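Cirkuvier to Show Dralley Moonphase Watch in Smaller Case

Cirkuvier will bring back the Dralley this December in a smaller case and with a new hand-wound movement, the watchmaker said Wednesday. The watch goes on sale first through the company's own boutiques and reaches other dealers the following spring.

The original Dralley was a large watch with a date window, a small seconds display and a second time zone. It stayed in the catalog for a short time and sold mainly to travelers. The new one drops the second time zone and the date. In their place is a moonphase display at 6 o'clock, set under a curved opening, with small seconds running around its edge.

Wenceslao Urrutia, who heads product development at Cirkuvier, said the company had been asked for a thinner Dralley for years and had put it off until it had a movement that would fit.

"The old movement came with a fixed height, and the case had to be built around it," Urrutia said. "This time the case was drawn first. The movement people were not happy with me for several months."

The new movement is named Mosen. It was developed at the company's own workshop and has a power reserve of 70 hours when fully wound. A reserve indicator sits on the back of the movement, where it can be read through the sapphire case back. Cirkuvier chose to leave it off the dial after trying it at 9 o'clock on early samples.

The moonphase is corrected with the crown. On the earlier watches in the company's line, owners had to press a recessed button in the side of the case with a small tool, and Urrutia said service desks saw a steady stream of scratched cases as a result. Pulling the crown out to the first position and turning it backward now moves the moon disc one step at a time. The second position sets the hands and stops the seconds.

Two versions are planned, one in steel and one in rose gold. The steel watch has a blue dial with a fine vertical grain and applied hour markers. The rose gold watch has a cream dial with painted Roman numerals and blued hands. Both moon discs are made from aventurine glass, with the moons themselves cut from mother-of-pearl.

Dials for both versions are made by Jurčo, a small supplier that Cirkuvier has worked with on limited pieces but never before on a regular model. Jurčo will also finish the moon discs by hand. Urrutia said that step sets the pace for the whole run, and that the company would not take orders for more watches than the dial shop can deliver.

The case has a polished bezel and brushed sides. The lugs are shorter than on the first Dralley and turn down more sharply, a change meant to help the watch sit flat on a narrow wrist. Both versions come on alligator straps with a pin buckle. A steel bracelet is being worked on and will be offered later as a separate purchase. It will fit only the new case.

Water resistance is lower than on the original, which had a screw-down crown. The company dropped that feature because the watch has to be wound by hand every few days and the threads would wear.

Buyers who already own a first-series Dralley will get a chance to order before general sales open. They will need to give the serial number from the case back at a boutique or by phone. The offer covers one watch per owner and does not include a trade-in. 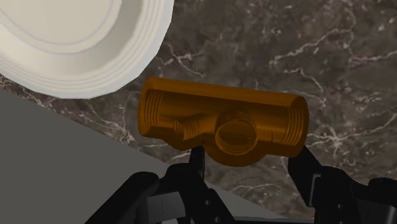
White ridged-rim plate on dark marble. Computer rendering.

Cirkuvier has not announced prices. Urrutia said the steel version would cost less than the last Dralley did when it left the catalog, and that the gold version would be priced in line with the company's other gold dress watches.

The watches carry a 2-year warranty, which can be extended by another 2 years if the owner registers the watch online. Service for first-series models will continue, including the second time zone module, and the company said it holds enough parts to keep those watches running.

Boutiques will have both versions in the display case from the first day of sales. Visitors who want to try one on are asked to book ahead, as each store will receive only a single sample of the gold model.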